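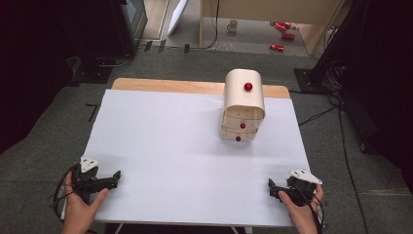

Small chest with three drawers, red ball knobs, cream finish

Small chest of drawers "Vendska"
Bent plywood, cream, three red knobs

Home > Small storage > Desktop chests > Vendska

Product description

Vendska is a small chest of drawers for the top of a table, a desk or a shelf. The outside is one curved shell of bent plywood, and inside the shell there are three drawers, one above the other. The top drawer is taller and has an arched front which follows the curve of the shell. The two drawers under it are shallow. Every drawer has one glossy red ball as a knob.

We make this chest in our workshop in Hurnmont since the time we had only one press and one bench. The first model had straight corners, and it was a good box, but customers wrote to us that it looked like something from an office. Gorazd Stoyanova, who draws most of our small pieces, took the same drawers and put a round roof over them. After this change we did not go back to the straight one.

The color is a warm cream. It goes well on a light wooden tabletop and also on white. If you look for pure white, please see the Rurnari shelf boxes, because Vendska will look a little yellow beside them.

What to put in it

The arched drawer is the one with height. Our customers keep there balls of yarn, rolls of tape, a small camera, tea bags standing on their side, or the bigger pieces from a sewing kit. Please remember that the space is highest in the middle and becomes lower to the sides, so a square box which fits in the middle may not fit near the wall.

The two shallow drawers are for flat and small things: pencils, stamps, buttons, earrings, keys, batteries, receipts you must keep but don't want to see. They have no dividers inside. Dividers of thin felt-covered card can be ordered separately, one set is for one shallow drawer. They are not glued and you can move them as you like.

We do not recommend to keep heavy tools in the top drawer. When a heavy top drawer is pulled completely out and the lower ones are empty, the chest can tip forward. Put the heavy things low.

The knobs

The knobs are turned from beech in a small turning shop, Kovačević, and painted red in several thin coats. They sit in one vertical line down the front. The knob of the arched drawer is placed near the top of its front and the other two are in the center of their drawers. Some people ask us why the upper one is not in the center also. We tried it. With the knob high, the hand comes naturally from above and the drawer opens without lifting the chest from the table.

The ball is big enough for a child's whole hand or for two fingers of an adult. Each one is held by a single screw from inside the drawer. If a knob begins to turn together with your hand, open the drawer, hold the ball and tighten the screw by a quarter of a turn. Please do not use glue, otherwise you cannot change the knob later.

Spare knobs are available in red. For other colors please write to us, we sometimes have natural beech and dark blue left from special orders.

Surface and finish

The shell is pressed from thin sheets of veneer, then sanded and painted with a matte water-based paint. The drawer fronts have the same paint. It is a soft surface with a pleasant touch, but it takes marks more easily than a hard lacquer. Pencil, for example, leaves lines and small dots on it, and on the cream color you will see them from close. Most pencil marks can be removed with a clean white eraser and very light pressure. Do not use the rough side of a kitchen sponge, it makes the matte paint shiny in this place and it stays so.

Ink and felt pen are more difficult. Try first with a damp cloth and a drop of dish soap. If the mark is old, it is better to leave it or to paint the front again. We sell the paint in a jar of 100 ml, which is enough for all three fronts and some repairs on the shell.

For weekly cleaning a dry cloth is enough.

Drawers

The drawers run wood on wood, without metal rails. In the first weeks they can feel tight, especially in a damp room. This becomes better with use. If after one month a drawer is still hard to move, rub a piece of plain candle along the lower edges, left and right, and push the drawer in and out ten or so times. Do not use cooking oil. It becomes sticky and collects dust.

There are no stops at the back of the drawers, so each one comes out completely. It is practical when you want to sort something on the table: take the drawer out, put it in front of you and bring it back when you are ready. The two shallow drawers have the same size, but we fit each one by hand in its own place. Under the bottom of each drawer is a small number, 1 for the arched one, 2 and 3 for the others. Please put them back in this order.

Where to place it

Vendska stands on its own base and does not need to be fixed. It is made for a flat and stable surface. The side of the shell is finished the same as the front, so you can turn the chest at an angle on the table and it still looks complete. The back is closed and painted also, but there you can find the joint of the veneer as a thin line.

Keep it away from radiators and from the window where the sun comes directly in the afternoon. Bent plywood wants to move a little with heat, and the arch shows it first: the gap around the upper drawer becomes wider on one side. Normally it goes back when the chest stands in a cooler place for some days.

Do not stack two chests. The top is round.

Delivery

The chest comes assembled, with the drawers inside and the knobs already mounted. Between the drawers and the shell we put strips of paper, please pull them out before the first use. The box is cardboard with paper filling.

Orders are sent from Hurnmont within 10 working days. In February our workshop is closed for one week for the service of the press, and orders from this week go out after we open again. Returns are possible within 20 days after you receive the parcel, if the chest was not painted, drilled or glued. Please keep the cardboard box until you are sure.

Questions we often get

Can I paint it in another color?
Yes. Sand it lightly with fine paper first and take the knobs off. Do not paint the inside of the shell or the sides of the drawers, or they will not go in anymore.

Is it suitable for a child's room?
Many families use it this way. Please know that the drawers have no stops, and they can fall on small feet if they are pulled fast. The knobs are held by screws and for children under three years we do not recommend the chest.

Can I buy only one drawer?
Yes, but because the drawers are fitted by hand we need your chest here to do it properly. Write to us before you send anything.

Does it have a lock?
No.

Ordering information

Article number: 112
Name: Vendska, small chest of drawers
Shell: bent plywood, curved
Drawers: one arched, two shallow
Knobs: three, beech, glossy red
Color: cream
Assembly: not needed
Accessories: felt dividers, spare knobs, repair paint

Page last changed: Wed 19 July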